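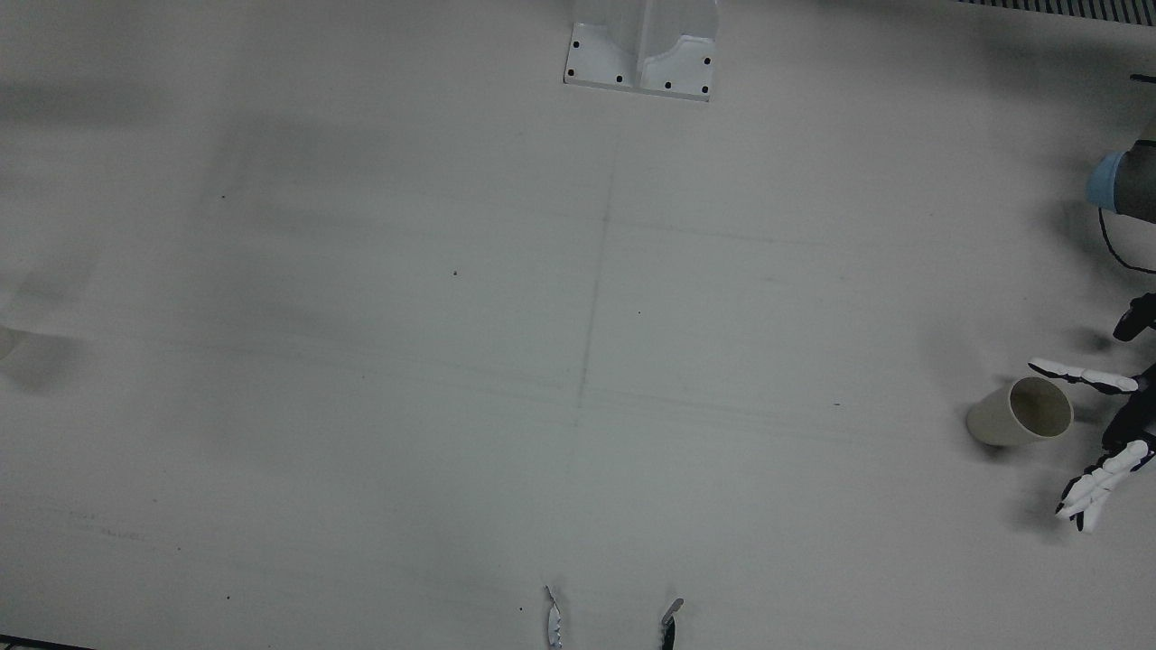 1/ Grasp planners and the cup problem

Vendor demos for grasp planning software always use a box. I've been running Zunosix on a bimanual setup since July and I'd like to talk about a paper cup lying on its side, which is a much less flattering subject.

2/ The pitch: you give it a point cloud, it gives you ranked grasps with a score from 0 to 1. The score is described as "confidence." Confidence in what? I asked. The answer I got back was a link to the page I had been reading when I asked.

3/ So I logged it. 664 grasp attempts, cup on its side, pose randomized. I binned them by score and looked for a slope. Between 0.6 and 0.9 there is no slope. A 0.9 grasp failed as often as a 0.6 grasp. You could sort by timestamp and do as well.

4/ Birgit Rathjen pointed out that I was scoring against a model of a rigid cylinder and a paper cup isn't one. Fair. But the docs list "thin-walled containers" as supported, and there's no stiffness parameter anywhere in the config. I grepped.

5/ The other thing is the table. Pale cup, pale tabletop, soft shadows. The segmentation step happily takes a bite out of the cup wall or glues a piece of shadow onto it, and the planner downstream has no idea. It scores the wrong shape very confidently.

6/ From the wrist view you do get something usable. 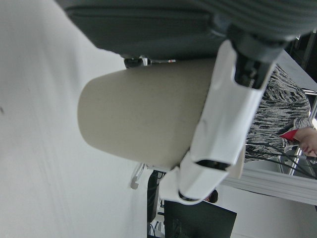
Wrist camera, cup-like cylinder in the gripper, closed end to the left.

7/ You'd think a view like this would feed back into the planner. It doesn't. Zunosix plans once from the fixed camera and then it's done thinking. "Closed loop" in the release notes means the joint controller is closed loop. So is my thermostat.

8/ I wrote a dumb baseline to compare. Fit a line to the long axis, approach square to it, close until the motor current rises, stop. 61 lines of Python, no learned anything. On the same logged poses it dropped fewer cups. I don't think my script is good — I think the bar is low.

9/ Uwe Sauerland says Clodico re-plans from the wrist camera and that it fixes most of this. Maybe. Their latency number is 800 ms per re-plan, measured on a workstation I don't own, and I can't find which objects they tested. If anyone has run it on something that crushes, send me logs. Logs, please, and skip the highlight reel.

10/ Before anyone replies "just fine-tune it": the fine-tuning guide asks for 2,000 labeled grasps per object class. If I had those I could train something myself and cancel the license.

11/ Next up is the same test with the segmentation swapped for the one in Jorka, planner untouched. If the scores start meaning something I'll post the plot. If they don't I'll post that too.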